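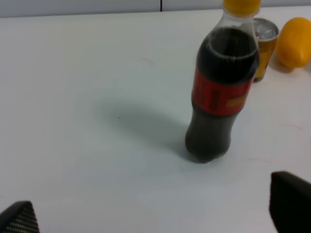
Stornton Table Robotics Club

The Stornton Table Robotics Club is a student robotics club based at Stornton College. It is open to students of any subject and is concerned mainly with tabletop handling, meaning the picking up, moving and setting down of household goods by a small robot arm. The club is best known for its long-running student project, Ernura, and for taking part in the Ayala Cup, a competition between college teams.

History

The club was started by Sheyla Londoño, then a technician in the college's engineering workshop, as an evening class in basic motor control. The first members built line-following cars from kits. Interest in the cars fell off after the second year, and the class was turned into a club with its own constitution and a small grant of 460 pounds from the students' union. The money went on servo motors, cable and a second-hand bench.

The move to arms came under Paweena Srisuk, who took over as staff adviser when Londoño left for a post elsewhere. Srisuk dropped the car projects altogether and asked members to work on a single shared machine. This was unpopular at first with students who wanted to build something of their own, and the membership was low for a time. The rule was later relaxed, and members may now run private projects outside the main session.

Ernura project

Ernura is the name given to the club's shared work on grasping. The task is to bring a two-fingered gripper to a chosen object on a plain white table, close on it, and put it down in a new place without knocking over its neighbours. A small camera near the gripper supplies the view used for steering.

Objects are ordinary shop goods and toys. Drinks bottles and cans are used often because they stand upright and tip easily. Fruit shapes are set near them as distractors. In a typical bottle exercise the target has other things close behind it, such as a gold-yellow can, and the arm must approach with its fingers wide open so that neither one touches the bottle before the grip begins.
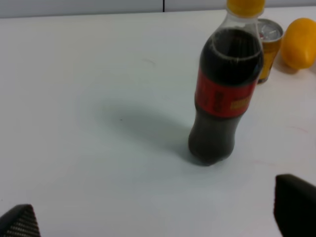

This page was last changed on Mar 21, 2023.

Clear plastic bottles are considered one of the harder items in the set. The part above the liquid shows little contrast against a pale table, and members writing software for Ernura usually steer by the label or the cap. Yeison Tello, a second-year student, wrote the routine now used for this, which looks first for a strong patch of colour and then works outwards to find the sides of the object. Shadows caused many of the early errors, as the program took them to be part of the bottle. Tello's version compares brightness as well as colour and is less easily misled.

Runs are logged by hand in a bound book kept with the arm. The first book holds 800 entries. Each entry gives the object, the starting position of the arm, the initials of the operator and the result, which is marked as a hold, a slip or a miss. Later books use the same headings, with a column added for remarks.

Teaching

New members take a short course before they may operate the arm. It lasts 6 weeks and covers safe use of the stop button, joint angles, simple image processing and the care of the gripper pads. The teaching notes were written by Deisy Betancur and are revised each March. There is no examination, but a member must complete 3 supervised runs before working without a supervisor.

Betancur's notes group objects by shape. Straight-sided items come first, then items with a waist, then rounded items. The last group is treated at greatest length, as the fingers meet a curved surface over a small area and may push the object away as they close. Practice pieces for this part of the course include a purple plastic piece with a domed body, decorated with pressed-in hearts, which is gripped from both sides.

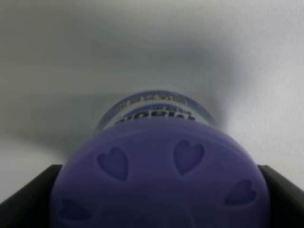

Stornton College Engineering Review, vol. 6, p. 46

Competition

The Ayala Cup is held at a different college each year. Teams are given a table layout on the morning of the event and must move named objects to marked places within a time limit. Points are taken off for dropped items and for any object moved by accident.

Stornton first entered with a team led by Flor Carhuamaca and finished in the lower half of the table after a loose connector stopped the arm during its second round. The following year the club reached the final, where it lost to Grirkadska, a team with a much faster arm. Carhuamaca's report on the event argued that the club had spent too long on careful placing and too little on the speed of the approach. Her suggestions were adopted in part, and the slow approach was kept for bottles.

Organisation

The club is run by a student chair, a secretary and an equipment officer, each elected for one year. The staff adviser has no vote but must approve changes to the wiring of the arm. Meetings are held in the engineering workshop during term. Software written for Ernura is kept by the club and may be used by former members for their own study.

See also

Ayala Cup
Grirkadska (robotics team)
Stornton College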